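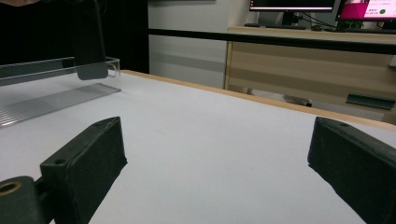
Rekar Help: Comparing a hand-held gripper method

Search all topics Go

Destard
My result: 596 demonstrations, 90 percent success with phone-sized objects. Is one object type enough to report? In my task the left gripper holds the object over a clear basket.

Aurora Barreto
Please add a second object. A phone case has holes and a raised rim,
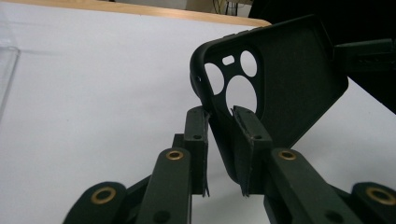 so I would report its grasps in a separate row. I used 3 operators.

Cao
Depends on reviewer.

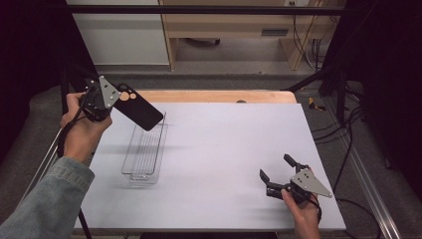
Left gripper with phone, right gripper open

Related topics
Skalov finger pads: when to replace
Two operators, different speed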